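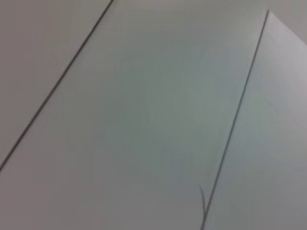 4. Maintenance of the Fundari cell

Our group took over the cell in March. The arm stands beside a work surface made of flat panels, and the seams between them gave us the most trouble. If one panel is a little higher than the next, the gripper touches it during low moves.

Every 14 days we did the same procedure. First we stopped the arm and wiped the panels. Then we removed any fibers from the seams and checked the height with a straight ruler. After this we ran 18 test moves at slow speed.

The wrist cable was replaced once, after some 300 hours of work. We wrote its part number, 3019, in the cell log.

Statville, August 2021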